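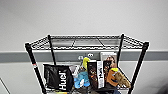 Entered by Thilini Roy, 5th May
Bench book, Nurnham workshop, dry stores
Read by: R. Contreras, D. Lindqvist

Black wire unit, continued from the last entry. Top shelf cleared. Lower shelf not started. It is crowded and stays that way until Mavis has claimed what is hers.

Reason for the job: Bernadette wants the top shelf for the Ikura trays, which at present live on the end of the long bench and get moved every time someone needs the vice. Trays are 11 kg each when full. Two trays side by side, no stacking.

Shelf rating. No plate found on the unit. Rigoberto thinks it came with the Doucet order and that the paperwork will be in the grey filing drawer. Looked, not there. Until we have a figure I am treating 22 kg spread over the whole shelf as fine for this type of unit and will measure the sag instead of guessing.

Procedure:
Straightedge along the long axis, resting on the raised rim at both ends. Steel rule dropped from the straightedge to the mesh at centre. Read unloaded, then with one tray, then with both. Leave both on overnight and read again before anyone shifts them.

Unloaded reading taken three times, same value each time to the nearest half millimetre. Value is on the card taped inside the back cover of this book, with the loaded readings to follow underneath. Straightedge is the Datach one, not the old one with the dinged end.

Note that the rim stands proud of the mesh, so the trays have to be lifted over it and cannot be slid on from the front. Dolores raised this when we first talked about moving them. For anyone short it will be an awkward lift. Options are to lower the shelf by a few notches, or turn it upside down so the rim faces down. Turning it over gives a flat slide-on edge but then there is nothing to stop a tray walking off the front. Prefer lowering. Lowering costs height on the shelf underneath, so it depends on what is going back there.

Small parts: anything narrower than the mesh gap goes straight through. This was the trouble with the previous arrangement and is how we lost the collets. If the top shelf is ever used for loose items it needs a liner. Clear polypropylene sheet would do, cut to sit inside the rim. Not needed for trays.

Wall side. There is an outlet plate on the grey protection band behind the unit, just above the things on the lower shelf. Keep that area clear enough to get a hand in. Whatever goes back on the lower shelf, tall items go to the right or left of the plate. If the top shelf comes down, check its new height against the plate before the sleeves are tapped home.

Lower shelf contents. The Huel bag at the left-hand end is food and should be in the kitchen. It is leaning toward the front post, folded over at the top, and I have not checked the date on it. If it belongs to you, please take it. The white papery item next to it is also unclaimed. I have not gone through the rest. Everything is to be sorted into three lots: keep here, return to owner, bin. No binning without asking. Mavis lost a set of gaskets that way in August and is still reminding us.

Posts. Height of each post top above floor taken with the tape, because the floor in that corner is known to fall toward the drain. Front pair against back pair differs by 2 mm. Levelling feet have enough thread left to take that out. Do it before the trays go up, with the lower shelf empty, otherwise it is a two-person job.

Stock number for the unit in the asset list is 193. The list still has it against the old paint room. Rigoberto to amend.

To do:
Mavis: go through lower shelf.
Me: level the feet, then first loaded reading.
Bernadette: confirm the trays are never filled past the line. If they are, 11 kg is wrong and I need the real figure.
Dolores: say how low the top shelf has to be for a comfortable lift. Try it with an empty tray first.

Added later. Dolores has tried the lift with an empty tray and would like the shelf two notches down. Tapered sleeves on one post are stiff and will want the rubber mallet, which is on loan to the frame shop. Levelling can go ahead without it. Loaded readings wait until the shelf is at its final height.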